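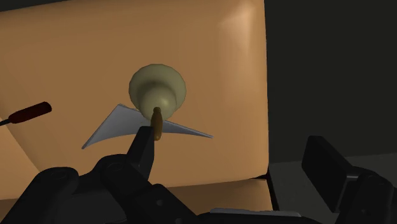 Green knob on a tan block.

I gave up my car in April, and a few people have asked how the bus commute is going. It's going fine. It takes longer and costs less, and I read more than I used to.

The ride from Borkeck to my office in Groruldale is two buses. The first one is the 174, which stops at the end of my street. I get off at the Priritz transfer stop and wait for the second one, which doesn't run as often as the schedule says it does. On a good day I'm at my desk 90 minutes after I lock my front door. By car it was less than half that, but I also had to pay for parking and I was usually in a bad mood by the time I got there.

The monthly pass loads onto a card. You can do that online, but the site logged me out every time I got to the payment page, so now I go to the counter at the Akbulut pharmacy and pay there. The clerk has to scan the card twice. Keep the receipt. Mine didn't register the first month and the driver let me ride because I had it with me.

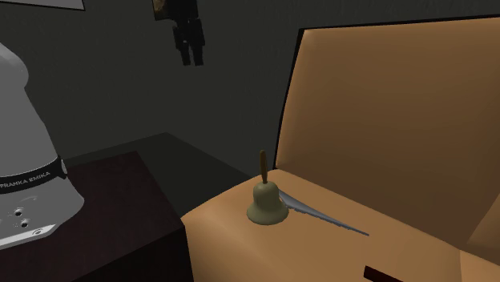 Seats are the other thing. In the morning the 174 is mostly empty until the hospital, and then it fills up all at once. I sit on the right side near the back door. The heater is under the left-side seats and it only has one setting. Going home I stand as far as Priritz, which I don't mind after a day of sitting.

My coworker Nazmiye Sezer takes the same second bus. She told me about the earlier stop, one block back from the transfer, where you can get on before the line forms. It means crossing the road at a light that takes forever. I've done it when it rains, because that stop has a roof and the main one has a bench and a pole.

I've been late 3 times so far. Two were the bus and one was me getting absorbed in a library book and riding past my stop. Eimear Carroll, my neighbor, has offered to drive me on days when I have an early meeting. I've taken her up on it once and paid for her coffee.
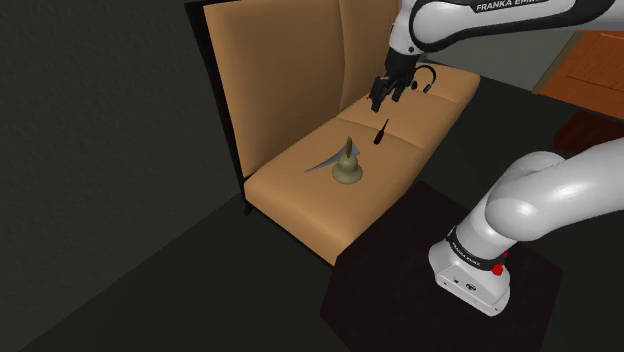

What I carry

A small backpack, a folding umbrella, a book, and a sandwich in case the second bus doesn't come. I stopped bringing the laptop home. I thought I would miss having it in the evenings and I haven't opened the old one since.

Next month I want to try biking to Priritz and taking only the second bus. It has a rack on the front that holds two bikes, and I still need to learn how the latch works.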